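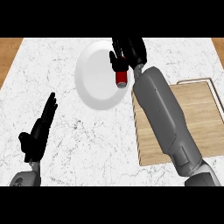
I've been type 1 diabetic for 22 years, so I've carried my insulin in more daft things than I care to remember (a sock with a freezer block in it, one summer). The Cirer pouch is the one I now sell in the shop, and I use it myself every day!

You soak the inner sleeve in cold water for 15 minutes, pat it off with a towel and slip it back in the cover. No ice, no fridge, no plugging anything in. It takes two pens or one pen and a couple of vials, and there's a flat pocket at the back for needles and strips. I keep glucose tablets in mine too, although it's a squeeze.

The small one comes in navy or green. The large one, the Urkitz, is navy only until December – sorry, I did ask. If you use a pump and just want somewhere for spare sets, have a look at the Mansour case instead, it's roomier and has a stiffer lid.

Please check your insulin leaflet for storage temperatures, and ask your nurse if you're off somewhere really hot.

Spare sleeves are sold separately. Any questions, email me and I'll get back to you, usually in the evening.

Elias Sabbagh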